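How to Prepare a Lease Abstract for a Commercial Property

A lease abstract is a short written summary of the terms in a commercial lease. Property managers use abstracts to bill tenants, schedule notices and answer questions without reading the full agreement each time. Lenders and buyers ask for them during due diligence. This guide sets out the procedure used by the Lease Administration group at Tomlow for office, retail and light industrial properties. It is intended for new analysts and for building staff who prepare abstracts occasionally.

An abstract does not replace the lease. Where the two differ, the lease controls, and the abstract must be corrected.

Before you begin

Obtain the complete lease file. A complete file contains the signed lease, all exhibits, every amendment, the commencement date letter, any guaranty, any sublease or assignment consent, and any estoppel certificate issued to date. Side letters are often stored separately with correspondence, and the building office should be asked for them by name.

Confirm that each document is signed by both parties. Unsigned drafts are to be placed in a separate folder and are not abstracted. If an amendment refers to an earlier amendment that is not in the file, stop and request it. The Second Amendment to a lease cannot be read correctly if the First Amendment is missing.

Open a blank abstract form. The current form has two parts. Part A covers the parties, the premises and the money. Part B covers rights, restrictions and notices.

Step 1. Read the documents in order

Read the lease from beginning to end before entering anything on the form. Then read the amendments from the earliest to the latest. Note any section that an amendment deletes, restates or adds. Many errors come from entering a term from the original lease that was later replaced.

Pay attention to defined terms. "Lease Year," "Operating Expenses" and "Building" may be used in a way that differs from one landlord form to another. A Lease Year may run from the commencement date, from the first day of the following month, or with the calendar year.

Step 2. Enter the parties and premises

Enter the full legal name of the landlord and the tenant, including the state of formation where it is given. Do not shorten names or use trade names in this field. If the tenant operates under a different name, enter that name under "Doing Business As."

Enter the suite number, the floor and the rentable area. Where the lease gives both rentable and usable area, enter both and label them. Consider a lease to Jurkow for Suite 74, described as 3000 rentable square feet. If a later remeasurement letter states the area as 3041 rentable square feet, check whether the letter changes the rent and the tenant's share, or whether the lease provides that no adjustment will follow from remeasurement. Enter the area that governs billing in the main field and explain the other in the comments.

Step 3. Enter the dates

Record the following dates separately, even where some of them are the same: the date of the lease, the delivery date, the commencement date, the rent commencement date and the expiration date.

If the commencement date depends on an event, such as completion of landlord's work or the opening of the tenant's business, look for a signed commencement letter. Where there is no letter, enter the formula from the lease and mark the date "Unconfirmed." Do not estimate.

Step 4. Enter base rent and increases

Build the rent schedule line by line, showing the start date, end date, monthly amount, annual amount and rate per square foot for each period. Check that the monthly amount multiplied by twelve equals the annual amount. If the lease itself contains an arithmetic error, enter the figures as written and refer the matter to the supervising analyst.

Free rent should appear as its own line with a monthly amount of zero. State whether the abatement applies to base rent only or also to additional rent. If increases follow a price index, record the index named, the base month, any minimum or maximum, and the party responsible for giving notice of the new amount.

Step 5. Enter additional rent

Additional rent usually covers operating expenses, real estate taxes and insurance. For each of these, record:

The method, whether net, base year or expense stop
The tenant's proportionate share
Any cap, and whether it is cumulative
Whether expenses are grossed up, and to what occupancy
The deadline for the landlord's annual statement
The tenant's audit right and the period in which it must be used

Exclusions from operating expenses may run to several pages. Summarize the unusual ones and give the section number for the rest.

Step 6. Enter options and other rights

List each renewal, expansion, termination, first offer and first refusal right. For each, give the earliest and latest notice dates, the conditions and the way rent will be set. Calculate the notice dates from the expiration date and show the calculation in the comments. A renewal notice due "no later than nine months prior to expiration" should be entered as a calendar date, with the wording of the lease beside it.

Note whether a right is personal to the named tenant. Rights of this type often end on assignment, and a buyer of the property will want to know.

Step 7. Enter maintenance, use and restrictions

State who maintains the roof, structure, mechanical systems and interior. In multi-tenant buildings, confirm who pays for after-hours heating and cooling and at what rate.

Record the permitted use in the words of the lease. Retail leases may also contain exclusives, co-tenancy conditions and radius restrictions. These affect other tenants in the property and must be copied in full.

Leases to technology and data tenants need further attention. Record any right to install supplemental cooling, a generator, rooftop equipment or additional electrical capacity, and state whether the tenant must remove these items when the term ends.

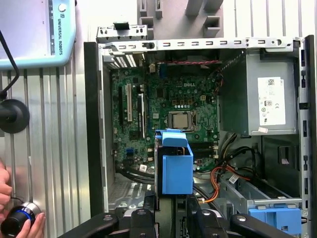 Cabling is a frequent source of dispute at surrender. Many leases require the tenant to remove all voice and data cabling from ceilings and risers, while others permit it to remain if it is labeled. Enter the requirement under "Surrender" and give the section number.

Step 8. Enter security and notices

Record the amount and form of the security deposit, the conditions for any reduction, and the date by which it must be returned. For a letter of credit, enter the issuing bank, the expiry date and whether it renews automatically.

Copy the notice addresses exactly, including required copies to counsel. Check each amendment for a change of address.

Step 9. Submit for review

Each abstract is reviewed by a second analyst who did not prepare it. The reviewer compares every entry with the source document and initials each page. Section references must be given for all entries so that the review can be completed without a fresh reading of the file.

Portfolio reviews are assigned by Kinga Sárközi. Questions on rent schedules should be directed to Kekeli Bonsu, and questions on options and notice dates to Banafsheh Ebrahimi. Abstracts for the Parsa and Sesora properties also require approval from Konrad Ammann before release to a lender.

Keeping the abstract current

Update the abstract whenever an amendment, assignment, consent or commencement letter is signed. Enter the date of the change and the initials of the person making it. Retain the earlier version in the file.

All active abstracts are checked against the rent roll each January. Differences are to be reported in writing to Roya Najafi, with a copy of the lease page that supports the correct figure.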